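Besska Hand Controller – teleoperation and demonstration set

Home / Products / Teaching by demonstration / Besska

Besska is a hand controller for people who want to show a task to a robot arm and record it. You hold the grip, you move your hand, and the arm follows. The same set works with a real arm and with the Noh simulator, so the operator can learn the movements before any real hardware is switched on.

The grip weighs 620 g and has one trigger for the fingers. When you press it halfway, the gripper closes halfway. A small wheel under the thumb changes the scale of the movement, which is helpful for fine work close to a surface.

Wrist view in Noh

During the demonstration the operator can work from the wrist view. It shows both fingers of the gripper and what is in front of them. We advise new operators to begin with opening, closing and turning only, and to take the first object later.

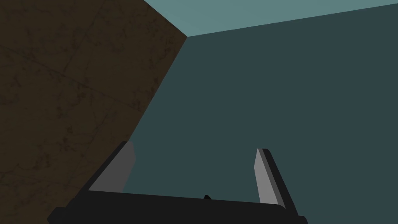

Wrist view in the Noh simulator, parallel gripper with open fingers.

Each demonstration is saved as one episode. An episode contains the arm positions, the trigger value and the camera views, all with the same clock. If you make a mistake, press the side button and the episode is marked as rejected. It is not deleted – you can still find it in the list and restore it.

What is in the box

Besska grip, right-handed or left-handed
Base station with table clamp
Foot pedal for start and stop of recording
4 m cable
Noh license for one workstation

Technical data

Battery life: 8 hours
Weight of grip: 620 g
Connection: cable or wireless
Episode memory in base station: 44 hours of recording

Working with planes and corners

The simulator comes with simple surroundings made from large flat surfaces, with or without texture. They load quickly and are good for practicing the approach angle. The operator turns the wrist, looks how the edges move between the fingers, and gets a feeling for the direction of the tool.

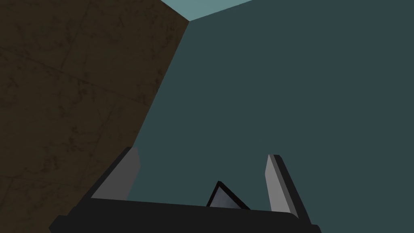
Can I use the controller with an arm that is not made by Dullura?
Most arms with an open position interface can be connected through the Sirnness adapter, which is ordered separately. Please write to us the model of your arm before you order, and we will check it.

Delivery and service

The left-handed grip is made to order and will be available again from August. Spare triggers and pedals are kept in stock. Software updates for Noh are included in the first year.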